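Relura Upholstered Bed, Queen, After 8 Months

Posted in: Bedroom furniture
Reviewed by Virgilio Yap

The Relura is a platform bed with a fabric-wrapped perimeter, sold by Cendberg in two sizes and shipped flat. I bought the queen in February for a rental unit and have slept on it since moving in. Cendberg did not supply it and has not seen this text.

Assembly

The kit arrives in 3 cartons. The headboard carton is the heavy one, and two people are needed to get it up a staircase. Side rails hook into steel plates in the headboard and are then bolted from the inside. One plate on my unit was drilled slightly high, and the bolt would not start until I loosened the others and squared the rail by hand. Total time was 74 minutes with a ratchet. The supplied hex key works but has very little clearance near the center leg.

The manual is adequate. Step 8 shows the slat holders facing the wrong way, and the correction is on a loose slip of paper that is easy to throw out with the foam. Keep the remote and any small hardware off the floor while the rails are open, as things roll under the center beam and stay there.
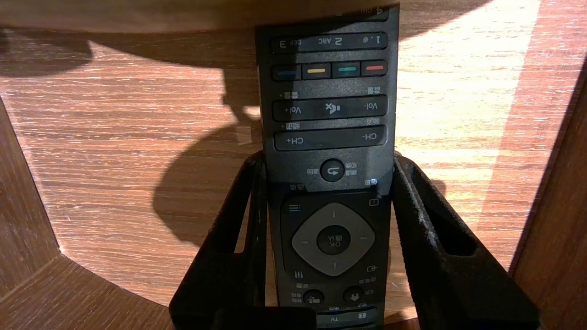

Slats and support

The slats are bent birch in plastic holders, joined down the middle on a steel beam. Deflection under a foam mattress is even. Under my older spring mattress there was a noticeable soft spot at the hip, cured by moving two slats closer together. The holders slide, so the change needs no tools.

Noise was absent for the first few weeks. A click then developed at the left rear corner whenever weight came off that side. Retorquing the rail bolts reduced it, and a nylon washer under each bolt head removed it. Cendberg should include the washers. Slavica Golob, who owns the same bed in the smaller size, had the click at the opposite corner and fixed it the same way.

Fabric

The cover is a polyester weave over thin foam. It resists lint well and marks easily with water – a damp cloth leaves a ring unless the whole panel is wiped. I tested Garg upholstery foam on the underside of a rail and saw no color loss. The covers are stapled, so machine washing is out.
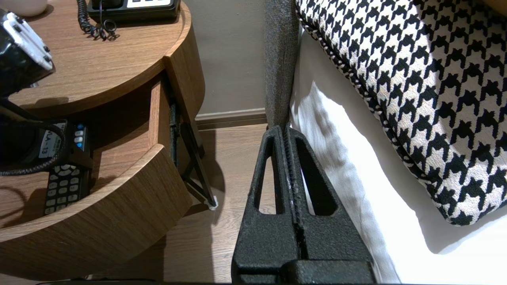 Does the frame need a box spring?

A box spring is unnecessary and raises the mattress too far above the side rails. The slats carry the load without one, and the warranty terms assume the mattress sits directly on them.

Compared with the Steststead

The Steststead platform bed I used before this one had solid slats, a bolted center beam and bare rails. It was stiffer and easier to move. It also had square rail corners at shin height, and the padded Relura rail is a clear improvement on that point. Under-bed clearance is lower on the Relura, which rules out most hard storage bins.

Disassembly is the weak area. The rail hooks bind after a few months under load and need a rubber mallet to release. 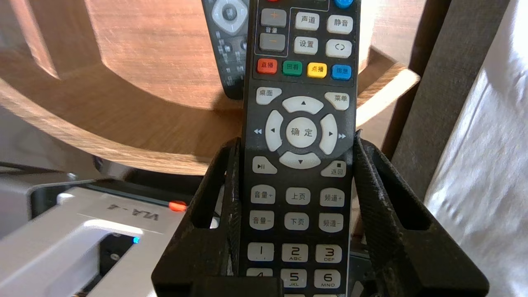 I took the bed apart once, on a Wednesday evening, to let a flooring contractor in. The hooks had scored the plate coating but the steel was not bent. Reassembly was quicker than the first build and the click did not return.

Recommended for a room where the bed will stay put. For anyone who moves every year, the Steststead is the better purchase.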